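Print this page | E-mail to a friend
Shares: 30 | Comments: 4

Bench assembly and hose fitting, day shift – come and work with us at Prilden

We are looking for one more pair of careful hands for the fitting bench at Prilden, starting in July if we can manage it, and we would love to hear from people who have never done this kind of work as well as from people who have done it for half their lives. If you like small jobs done properly, and you get a quiet sort of pleasure out of two parts going together the way they should, please read on (it is a long ad, I'm afraid, I tend to go on a bit when it comes to the bench).

We supply hoses, cuffs and pipe fittings to workshops, boat yards and people who install ventilation and drainage for a living. Most of what crosses the bench is gray plastic: corrugated hose, smooth cuffs, ribbed connectors, elbows, reducers, end caps. The parts come in from the molding side in crates, and our job is to look them over, match them up, join the ones that ship joined and pack the rest so that a customer opening the box on a Tuesday morning finds everything he ordered and nothing bent.

You would spend the bigger part of your day putting cuffs on hose ends and hoses on fittings. It sounds simple and after a few weeks it is, but there is a feel to it. A cuff has to go on straight. If you start it at a slant it will fight you the whole way, and then you have a hose that looks fine on the shelf and comes off in somebody's crawl space. 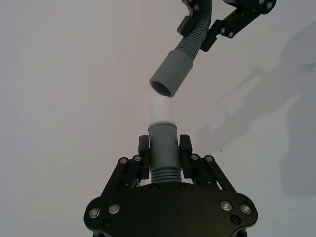 The rest of the day is checking. Every fitting gets a look at the collar and a thumb around the rim for burrs, and the ridges want to be clean and even, with no flash left in the grooves. Rejects go in the tray with a slip saying what was wrong. Please do write the slip, even when you are busy! The molding side reads every one of them, and we have had some very good fixes come out of a two-word note.

The big standing order at the moment is for Balwood, 4,000 joined pieces spread over the season, and there is a smaller one for Buschmann, 438 short hoses with a cuff at both ends, which will probably be the first thing you get to call your own. In between come the counter orders, which can be anything at all, and those are the ones I like best myself.

What we hope you'll bring: steady hands, decent eyesight (glasses are fine, half of us wear them), and the patience to do the last piece before lunch as nicely as the first one after coffee. You should be able to read a simple drawing or be willing to learn. Lifting is light, though the hose coils are awkward to carry until you get the knack. We don't ask for a certificate. If you have worked with plumbing, sewing, model building, bicycles or anything else where parts have to fit, tell us about it, because that counts for a lot here.

What you'll get: 30 hours a week over 4 days, paid training for the first month, a proper chair with a back you can adjust, and work shoes on us. The bench is next to the window and the radio is shared – you'll get your turn. Angus Tapsell will be training you. He has been on fittings since we were still renting from Erico and he would much sooner be asked the same thing five times than find it out from a returned box.

To apply, write a few lines about yourself to Ilse Fuchs at the Prilden office, or drop a letter at the counter any weekday before 4 p.m. A résumé is welcome but a plain note will do. We'll ask you in for a morning at the bench, paid, so you can try the work and see whether you like us.

Print this page | E-mail to a friend | 4 comments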